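I bought the Flelano building blocks in December, after reading a lot of five-star reviews that all seemed to have been written within an hour of opening the package. So I waited. My niece Meva has had them for six months now, and I've stepped on enough of them to have a view.

**Short version:** decent blocks, silly price, and a product page I wouldn't trust on anything measurable.

### What you get

A set of plain blocks in solid colors, a cloth bag, and a folded sheet with pictures of towers. No letters, no numbers, no magnets. I was glad about that. The bag's drawstring came out the first week and I threaded it back with a safety pin, and then it came out again. We keep the blocks in a bread bin now.

The page gives the weight as 633 grams. My kitchen scale said 600 with the bag included, and I weighed it twice. Does it matter how much a toy weighs? Probably not much, but if a company is going to print a number that exact, I expect it to be the right one.

### The finish

I had my doubts here and I've half given them up. The listing calls the surface "silk matte," which I took to mean cheap paint. It does look painted, and matte is a fair word for it. The yellow is a strong lemon color, brighter than I'd have picked, and it has held up better than the red. Two red ones have worn pale at the corners, and one has a chip from the radiator.

The edges are softly rounded, so there's nothing to catch a finger on. The downside is that rounded edges leave you a bit less flat face to build on. If you're four and want to balance a rectangle on its end, you notice. Meva noticed loudly.

As for what's under the paint, the page says "natural wood" and leaves it there. What wood? From where? I wrote to the seller, a shop called Keskin, and got back a polite message thanking me for my interest in natural materials. I wrote again. Same message.

### Do they stack?

Mostly. Towers lean a little once they get tall, and I'd guess that's small differences in size from block to block. I lined up the yellow rectangles on the counter and one stood slightly proud of the others -- you could feel it with a thumbnail. My brother says I'm the only person alive who would check. He didn't pay for them.

### Against the Pokedier set

My neighbor has the Pokedier blocks, which cost her 313 against the 625 I paid (lira, both before shipping). They're shinier and the corners are sharper, and I don't like the green. They do stack straighter. After an afternoon with both sets mixed up on her rug, the kids reached for whichever block was closest, and I couldn't see any preference for the expensive ones.

### Cleaning

Damp cloth, dry right away. The sheet says not to soak them and I haven't tried. Ballpoint doesn't come off the yellow. Crayon does, with some patience.

### Would I buy them again?

At full price, no. At half price I'd think about it, mainly for the rounded edges. The color is good and the blocks are pleasant to hold, but the claims on the page are doing a lot of the selling, and the one I could check was wrong. If you already own a set of plain blocks, I can't see what this one adds.

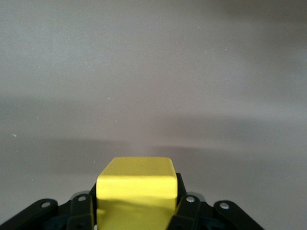 *By **Saadet Türkmen** | Toys & Games | Fri 6 June*

**Added after posting:** a reader asks if the bag can be bought separately. I looked, and it can't. Don't spend money on it anyway. Any bag with a drawstring sewn in at the middle will do a better job, and so does the bread bin.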